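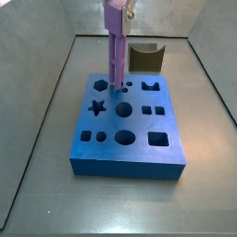

Does the list still want trip reports for the Gurkitz to Laltside path? The moderators said in May that they do, so mine is below, with part of Jozefína's older message at the bottom.

I walked it north to south over 3 days. The first leg is the long one. The path leaves Gurkitz behind the mill and climbs to 743 meters at the Čierny saddle, where the old signpost has been put back up. The stream crossing below the saddle has a new plank. South of there the markers are faded and I lost them twice in the beech woods -- both times by going left at a fork where I should have gone right.
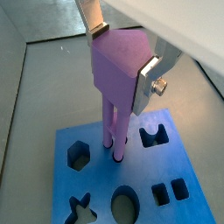
Purple piece held over the blue shape board.

The hut at Stindby is open, with 32 bunks and a stove. Bring your own pot. The spring beside it was running well, but the next water is at the farm above Laltside, so fill up. The bus stop in Laltside has moved to the far side of the bridge.

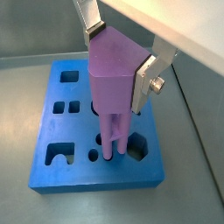 Vratislav Kubíček wrote to me off list that the left fork also gets you down to Stindby, only it adds an hour and the last part is steep and stony. He would take it in dry weather and leave it alone after rain.

The map I carried was the old sheet. It still has the path going through the quarry, and that gate is locked.

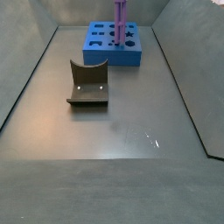 Which map should people buy now? The new Laltside sheet, which has the route going around the quarry on the east side.

On 10 Sep 2025, Jozefína Trnka wrote:
> Has anyone been over the Čierny saddle lately? I'd like to
> know if the plank is back and if Stindby is open. Last time
> I had to sleep in the woodshed.
>
> Also, is the quarry gate still locked?
> Jozefína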